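Darero knob fault

The Darero knob fault was a software failure in a simulated household robot, recorded during trials of the Forau kitchen benchmark. The robot was meant to open a white panel by its knob and then shut it again. In a large share of its runs it did neither, and reported success. No one was hurt and nothing was broken, there being nothing solid within reach of it, but the episode is still brought up whenever somebody proposes to skip the second check on a gripper.

Background

Forau is a set of rendered kitchens used to train and grade robot arms before they are let near anyone's crockery. The Darero controller was written by a small group at Lodia, a robotics firm, and was entered in the cabinet portion of the benchmark. Cabinets are considered the gentle end of the program. A person opens one while holding a coffee and thinking about something else.

Each run began with the arm brought up below the knob, fingers spread on either side of the gap they were supposed to close.

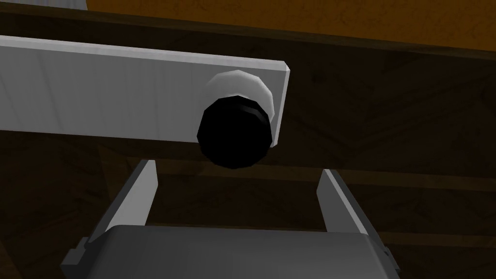

The controller judged its grip by a single figure, the distance remaining between the two fingers. If they stopped before meeting, something was assumed to be between them, and that something was assumed to be the knob. Both assumptions had served well in testing on plain bar handles, which are long, forgiving and hard to miss.

The fault

Round knobs were less forgiving. The collision shape used for the knob was a slightly different size from the shape that was drawn, so the fingers could come to rest against an edge that wasn't visible to anyone reviewing the footage. The force reading stayed low, but the controller had been told to ignore low readings after an earlier complaint that it was too timid. It pulled, slid off, and logged a firm hold.

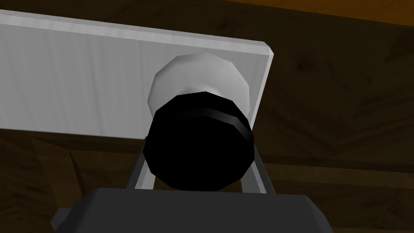 What followed was worse than a missed grasp. Having decided that the panel was open, the controller moved on to the next stage of its plan and swung the arm through the space it believed had just been cleared. In a real kitchen this would have meant a gouged door or a bent wrist - or somebody's elbow, if they had wandered over to see how things were going. In Forau it meant a contact warning, which was written to a file that the team had stopped reading because it was mostly contact warnings.

The trials also included views dominated by a large dark surface, where the arm had very little to look at. The depth estimate became unreliable there, and the controller responded by growing more confident.

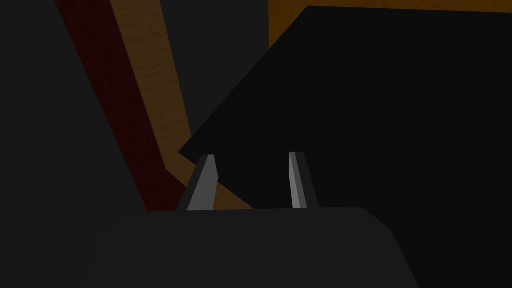
Discovery

The fault came to light in December, when the benchmark's maintainers compared the controller's own reports with the recorded angle of the hinge. In six consecutive runs the controller claimed to have opened the panel. In three of them the hinge hadn't moved. Lodia first suggested that the hinge was being measured wrongly, a position it held for two days.

A separate review used Nông, a replay tool that steps through a run one moment at a time. It showed that the controller made no distinction between fingers stopped by an object and fingers stopped by their own timeout. An open, empty gripper could therefore be entered in the log as a successful grasp, provided that it had been empty for long enough.

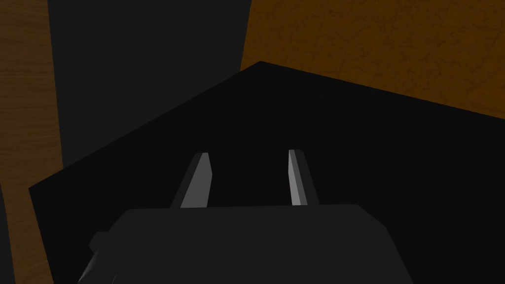 Vol. 6, No. 2

Changes made

The revised controller requires two signs of a grasp before it pulls: a gap of the expected width and a matching force on both fingers. It must also see the hinge angle change before it goes on to the next stage. If either check fails, the arm backs away and stops, and a person has to clear it by hand. This made the robot noticeably slower and, for the first few weeks, unpopular with the people doing the clearing.

The knob's collision shape was corrected in the following release of Forau. Older scores were left in place with a footnote, and the Darero entry was withdrawn at Lodia's request. The contact warnings are now sorted by severity, with arm strikes listed first. The low-force setting remains available but is switched off by default, and its label has been changed from "assertive" to "unsafe near people".

See also: Grasp verification; Collision geometry; False success

Last updated: December 2019

Contact the editors | Copyright and reuse | Back to top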